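Kavari Spends a Season Sorting Cleaning Cloths, Releases the Results

Grindport, Nov 12, 2021 — Kavari today announced the release of Truvness, a collection of 903 recorded demonstrations in which a pair of robot arms sorts cleaning cloths by colour. The company is aware that this is a chore most households finish before the kettle boils.

The recordings were made at Kavari's workshop in Grindport, with an operator guiding both arms through every reach, grasp and release. Joint positions and camera views were saved together, so that a learning system can study what the operator did and, with luck, do something similar.

"Cloth is a miserable thing to hand a robot," the company said in a statement. "It has no front, no back and no fixed shape, and it never lands the same way twice. We picked it on purpose and have had plenty of time to think about that decision."

Of the 903 demonstrations, 789 are cleared for training. The rest are included in a separate folder, clearly labelled, and consist of drops, tangles and one long stretch in which the operator changed their mind. Kavari believes the failures will be of interest to researchers. They have certainly been of interest to the neighbours.

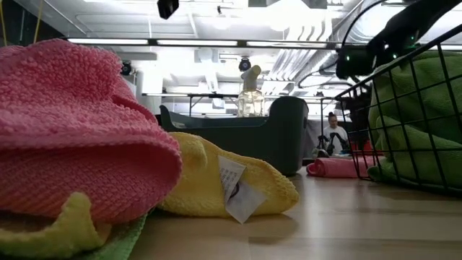
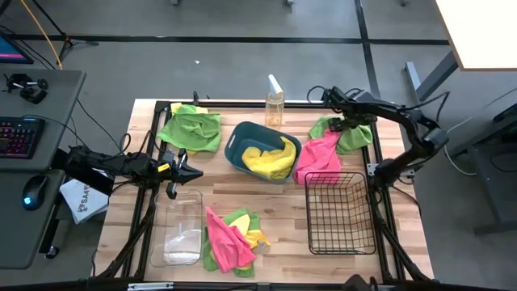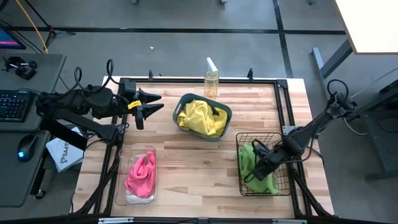
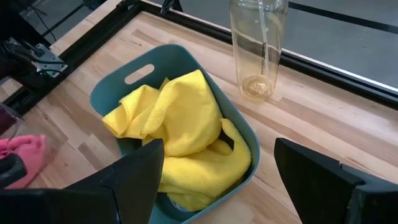
Cloth sorting at the Kavari workshop, Grindport. Yellow cloth appears in all four views, and a spray bottle in three.

Each demonstration starts with the cloths in a new arrangement. Early sessions used tidy stacks, and the first model trained on them behaved beautifully until it met a heap. Operators have since been asked to be messier, an instruction they took to right away.

The work was carried out with Mykhailiuk, which supplied the software that lines up the camera views and flags any recording where one has slipped out of step. The two companies began the project in February and expected to be done well before now.

Truvness is available on request to universities and non-commercial labs. Commercial licences are offered for terms of two years. A second release, covering folding, is planned. Kavari is not giving a date for it, having tried folding.

About Kavari

Kavari records and prepares demonstration data for companies that build robot arms and would like them to be useful around the house. It is based in Grindport and owns a great many cleaning cloths.

Media enquiries: Kavari press desk, Grindport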